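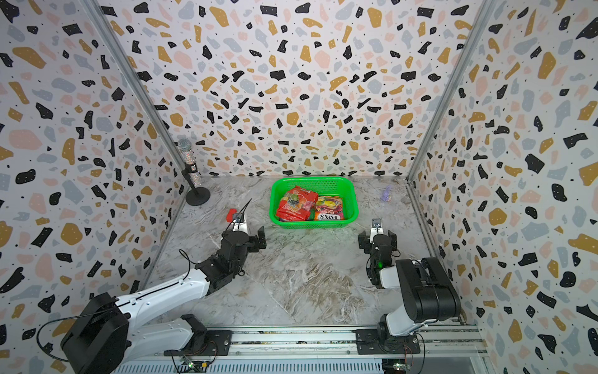
# The Flerholm green basket, after a few weeks of candy duty

I bought this basket for bathroom stuff and it never made it past the kitchen, because my sister-in-law Chaltu came over with candy and I needed somewhere to put it (the cupboard was full of rice, don't ask). It has been the candy basket ever since!

First, the color. It's GREEN. The listing called it "Meadow" and I pictured something soft and sagey, and no, this is bright green plastic and it glows at you from across the room. I love it. My friend Sosina Bogale does not, and she has told me so more than once.

The size is what sold me in the end. Two bags of candy sit in it side by side, my Fox's fruit sweets on the right and a red bag on the left, and the red one leans over a bit but stays put. I wouldn't try to cram in a big family-size sack of anything. The corners are rounded, so you don't scrape your knuckles fishing around for the last one, and the little grid of holes in the sides lets you peek at what's left before you get up off the couch.

Now the grumbles. Those holes collect crumbs and sugar dust, and a sponge just skates over them. I use an old toothbrush. The rim on mine also had a rough bit of plastic that I had to go over with a nail file, which took a minute but still, it was new.

I had an Oker basket before this one, the fabric kind, and it went floppy and sad within a month and smelled like strawberry forever. No contest there. The Duda wire one Chaltu has is prettier, but small wrapped things drop right through the bottom of it.

7 out of 10 for looks, higher for usefulness. I'm getting a second one for the bathroom, which was the plan in the first place, and maybe I'll try the gray.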